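**Re: how many handovers before the first training run?**

Hi Young-sook, and hello to everybody else on the list,

Sorry for the slow answer. I wanted to sit down with a cup of coffee and do your note justice, and Sunday turned out to be the first chance I got!

> On Sunday, Young-sook Ok wrote:
>
> We have two arms set up at Jatville now and want to start
> recording handovers with soft packages. Two questions.
> How many good runs did you collect before you trained anything?
> And did you keep the ones where the receiving arm had to
> try again, or throw them out?
>
> Young-sook

On the first question, we had 8 sessions in the can before we trained, with 11 different packages between them, and I would put much more weight on that second number. Our early batch at Grevness was one kind of box over and over, and what came out of it was a model that was wonderful with that box and hopeless with everything else. Chip bags and candy bags were what finally shook things loose for us (and they're cheap, and people will happily empty them for you).

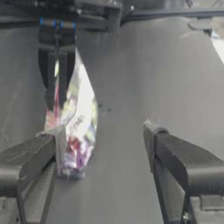

With a shiny, crinkly bag the wrist view changes from one moment to the next. The film folds over the fingertips, the printing breaks up along the creases, and the highlights jump every time the bag swings a little. I used to fuss over this and smooth the bags out between runs. Please don't! Let them get as crumpled as they like, and swap in a fresh one now and then so the model sees both. We also start with the receiving gripper open and off to one side of the bag, sometimes left and sometimes right, so that it has to learn the last bit of lining up for itself.

As for the second tries, keep them, but mark them. Ronaldo Tagle wrote us a little labeling script called Etar that puts a tag on any run with a regrasp in it, and we train once with those runs and once without. For soft packages the set with regrasps has come out ahead each time, though I'd be curious whether the folks at Rao see the same -- they grip a good deal harder than we do. Drops we file separately and haven't used yet.

One more small thing, and then I'll let you go. Have the two operators switch arms after every session. We went over two weeks without doing it, and the model picked up one person's habit of pausing before letting go. It's still in there, I'm afraid.

I'm glad to send you the script and our session sheet if they'd be any help. Just write to me off the list.

Warmly,
Your friend at Grevness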